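Simulation Gallery: The Autumn Project

Welcome to our gallery page. My name is Zahira Nasution and I keep this page for the group. We meet in the computer room on the second floor of the Trevton building, and this year we work with a simulated arm the whole first semester. The real one comes in February, when everybody has passed the safety test.

The project of this autumn has the name Brumia. The task is easy to say and hard to do: the arm must find one thing between other things on a furniture top, take it, and leave the rest in peace. Each team writes its own program and runs it in the same room model, so that we can compare the results in a fair way. The pictures are from the room model with the household set. Please click on a picture for the large size.
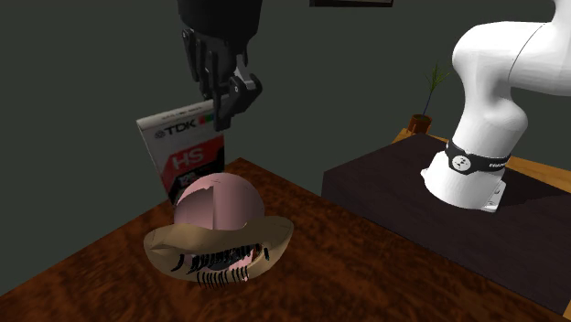 Trevton Student Robotics Club, Manipulation Team

The hand at the TDK cassette package, with the eye model in front. We call this pair "the difficult neighbors". The package is thin and it leans, and the eye model is round with lashes on both lids, so the program must decide very well from which side the fingers come. Rafsan Samarakoon wrote the part of the program that chooses the approach. His first version liked to come from the front always, and then the eye model went for a trip over the table. The newer version comes from above.

For the people who want to try the same: in our rules a grasp counts when the object is lifted and stays in the hand for eight seconds. Touching a neighbor is allowed, but pushing it over costs points. Every team has 42 tries in one evening, with the same start positions for all teams. When a team wants to change the program between two tries it may do so, but it must write the change in the log book. Please write it so that another person can read it! Ans Timmermans had to decipher our log book last time and she was not very happy.

Some settings were asked for by mail, so I put them also. The time limit for one try is 21 seconds. The arm may move at full speed only when the hand is higher than the mug, and after that it must go slowly. We keep 900 recorded tries on the club computer, also the bad ones, and new members may use them for their own experiments. Ask Kobe Wouters for the password, and please do not copy the folder to the desktop again, because the disk is small.

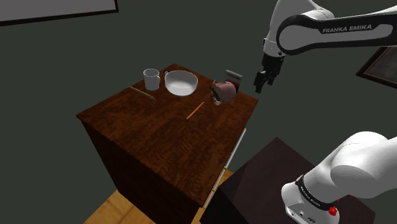 The household set on the cabinet: mug, bowl and the smaller things, with the arm at the right.

Ngân Khương made this arrangement together with the younger members. In the beginning she wanted to have everything in a straight row, but then the task was too easy and the teams had nothing to discuss. The stick that lies in front of the mug is my personal enemy. Its color is very near to the color of the wood and our program did not find it for two evenings. With the orange one there was never any problem. We have now changed how the program looks at edges, and it became better, although it still makes mistakes when the shadow is strong.

The white bowl is also more tricky than it looks. It is wide, so the fingers must go to the rim, and the rim is thin. Kobe prefers to take it at the side that is away from the mug. Rafsan prefers the near side. They have not agreed until now and both ways are in the program, with a switch.

The next open evening is on 22nd November, in the same room. Guests may choose an object from the set and start the program themselves. Parents and younger brothers and sisters are welcome, and there is tea. Please bring your own cup, as we have not enough of them.

Thank you to Van Beek for the two computers that they gave to us, and to Mrs. Timmermans for correcting our reports.

Text: Zahira Nasution
Back to all galleries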